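**Storing dry goods through the damp months**

Members of the Skadlow bulk-buying group have asked for the storage notes to be printed again, with the changes agreed after the last order. The notes cover flour, oats, rice, pulses, sugar, salt and milk powder. They do not cover oils, nuts or anything sold chilled, which keep by different rules and will be dealt with in a later issue.

**Why moisture matters more than heat**

Most dry food spoils at home through water taken up from the air. Flour leaves the mill with a moisture content low enough to stop mould growing. In an open paper bag in a damp kitchen it slowly takes up water until it is in balance with the room. The same happens to oats and milk powder, and faster, as flakes and fine powders have a large surface for their weight. Whole grains and dried beans are slower, but not immune.

The measure to watch is relative humidity, the amount of water in the air as a share of what the air could hold at that temperature. Below 58 per cent, sealed or loosely closed dry goods give little trouble. Above it, salt starts to clump, sugar hardens when it dries out again, and flour begins to smell flat. A cheap dial hygrometer is good enough for this, provided it is checked once a year. To check it, put a bottle cap of damp salt and the hygrometer together in a sealed bag, leave overnight, and read it in the morning without opening the bag. It should show 75 per cent. If it shows something else, write the difference on a sticker on the back.

Temperature still plays a part, mainly through condensation. A cupboard on an outside wall can be several degrees colder than the room. Warm, damp air from cooking reaches the back of it and gives up its water there, and the goods at the back suffer while those at the front look fine. Leave a gap the width of two fingers behind everything. Do not line the back of the cupboard with paper, which holds the damp against the wall.

**Containers**

The container does most of the work. In order of how well they keep water out:

- Glass jars with a rubber ring and a clip. Very good, as long as the ring is soft. Replace rings when they stay flat after being pinched.
- Metal tins with a press-in lid. Very good. Wipe the rim before closing; a few grains of rice on the rim will hold the lid open enough to matter.
- Tall cans and tubs with a plastic cap. Good to fair, depending on the fit of the cap.
- Rigid plastic boxes with clips on four sides. Good when new. The corners go first.
- Plastic bags with a sliding seal. Fair. Suitable for use inside another container.
- Paper and card. Poor. Treat as packaging for the journey home only.

Shape has some effect too. A tall, narrow container has a small opening for its contents, so less air is exchanged each time it is opened. A wide, shallow box swaps most of its air at every use. For anything opened daily, tall is better. For anything opened once a month it makes little difference.

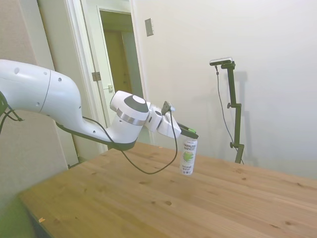
*A tall white can on a wooden table.*

Size should follow use. A household that eats 784 g of oats a week has no need to open a five-kilo container every morning. Keep a small working container near the cooker and fill it from the large one. The large one is then opened once a week and stays closer to the state in which it was packed. The same applies to flour for those who bake, and with more force to milk powder, which sets into a solid cake if it is opened often in a steamy room.

Fill containers to within a finger's width of the lid. The air above the food carries the moisture, and a half-empty tin has a good deal of it. When a container gets below half, move the contents to a smaller one.

**Drying packs**

The group now supplies reusable silica packs from Hukiveck, ordered with the main goods at cost price. One pack serves a container of up to six litres. Each has a small window that turns from orange to green when the pack is full. To dry it, place it on a baking tray in the oven at the temperature printed on the pack, and no higher, as the cloth cover scorches. Let it cool in a closed jar. A pack left to cool on the worktop will have taken up some water again before it is put back.

Do not use drying packs with brown sugar, dried fruit or anything else that is meant to be slightly moist. Do not use loose silica beads with food at all. Uncooked rice in a cloth bag is often suggested in place of silica. It works in a salt cellar and is too weak for anything larger.

**Insects**

Flour moths and grain beetles usually arrive in the goods, as eggs. A tight lid will not stop them hatching, but it will keep them out of everything else, and that is reason enough to give each item its own container. Freezing kills the eggs. Put flour and grain in the freezer for a full week in a closed bag, then let it come back to room temperature before the bag is opened. Opening it cold lets water settle on the contents, which undoes the benefit.

If moths are seen, empty the whole cupboard. Look in the threads of screw lids, in the folds of paper bags and in the shelf peg holes. Vacuum the holes and empty the vacuum outdoors. Washing the shelves with vinegar is harmless and does little. Pheromone traps catch males only and are useful for knowing whether the problem is over. Hang one and check it at the end of the month.

**Labels and turnover**

Write the item and the month of packing on every container. Masking tape and pencil will do; ink fades on a shelf that gets sun. Place new stock behind old. Never top up a part-used container with fresh goods, as the oldest layer then sits at the bottom for years.

Working limits used by the group, for goods kept closed and below the humidity given above:

- White flour: 12 months
- Wholemeal flour: 3 months
- Rolled oats: 9 months
- White rice: several years
- Brown rice: 6 months
- Lentils and split peas: 2 years
- Milk powder: see the maker's date, then 4 weeks once opened

Old beans are safe but may stay hard however long they are boiled. A pinch of bicarbonate in the soaking water helps a little. Wholemeal flour and brown rice contain oil and go stale by a different route, so a drying pack will not extend their life. A cold shelf will.

**Next order**

The Zindard mill has changed its sack size, and the smallest sack of strong white is now 16 kg. Members who want less should say so on the form and the sack will be split on collection - bring your own container, clean and fully dry, with a lid. Containers that have been washed the same day are often still damp in the seam, and the packing table will turn them away.

There are 40 clip jars left from the spring purchase, in the one-litre size only. Spare rubber rings are in the drawer under the scales. Order forms for the April collection close at 6 pm on the last evening of March, and late forms go into the following round.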